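Hardware & Storage > Drives and Backup > Old 3.5-inch drives: spin down or leave running?
9 replies | Share | Watch thread

Home server, used for backups only. I want to settle the spin-down question before I reassemble it, and I'd like answers from people who have kept records.

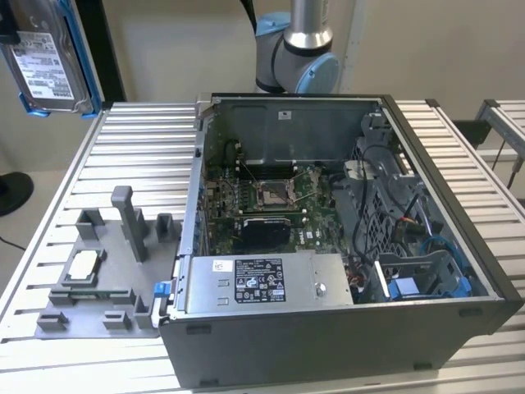
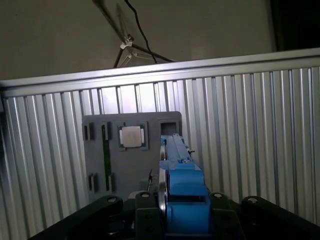
Posted by Elibariki Muli, Sep 15, 2024
Tags: hard drives, power management, backup

The setup is a desktop box with two 3.5-inch drives in a mirror. It takes one backup run at night, which lasts 40 minutes. Outside that window nothing reads from it except a restore now and then. For years I have let the drives run all day. A coworker claims this is wasteful and that a 20 minute spin-down timer would be better for both the power bill and the bearings. My concern is start/stop wear. Which is the bigger risk for a machine that works once a day?

---
biwott_dan
Spin down. One start per day is nothing. Look up the load/unload rating on the data sheet for your model and divide by the starts you expect. You will retire the drive for other reasons long before you reach it.

---
isness
Disagree in part. The rating covers the head parking mechanism. It does not cover what a cold start does to an old motor. Every drive I have lost at home was lost at power-on, after sitting. None of them died while running.

---
biwott_dan
That is a biased sample. A drive that is failing while it runs often keeps running until you stop it. The power-on is when you find out. The damage came earlier.

---
isness
Possible. The result for the owner is the same. If it had been left running I could have copied the data off.

---
futeck80
Both of you are skipping the timer problem. The trouble with a 20 minute timer is whatever wakes the drive in between. Logging, a scheduled health check, a file indexer, a desktop on the network that polls the share. I had a box that was supposed to start once a day. I checked the start/stop count in April and it was gaining 9 per day. Moving the logs to the boot SSD fixed most of it.

Read the count today, read it again in a week, then decide.

---
Elibariki Muli
Useful. I don't have a baseline, so I will write down attributes 4 and 193 for both drives as soon as the machine is back up. The OS is already on a separate SSD. The health check runs every hour, and I had not considered that it might wake them.

---
futeck80
With smartctl, use the option that skips the check when the drive is in standby (-n standby). Without it, some drives wake for the query and some don't. Test yours.

---
Wycliffe Sang
I will argue for neither. Set no timer. Have the backup script wake the drives, do the job, unmount, and put them in standby itself. The start count is then known in advance, and an unmounted filesystem can't be touched by anything polling the share. Mine has run this way since I moved it into the closet.

Two cautions. Stagger the starts if the power supply is small, as both motors draw the most current in the first few seconds. Also run the scrub in the same session as a backup, so the drives are already up.

---
isness
I can live with that one. I would still replace any drive past 40,000 hours before changing its habits. A motor that has run all its life is the one I would least like to stop.

---
nultska
On the power bill: put a meter on it before anyone argues savings. My box drew 80 kWh less over a year with the drives asleep. Worth having, but it won't pay for a replacement drive. Decide on noise and heat instead. If the box is in a bedroom, spin down. If it's in a garage, I wouldn't bother.

And a mirror is not a second backup. Keep a copy in another building, whichever way you go on this.

Show older threads in Drives and Backup
Shares: 9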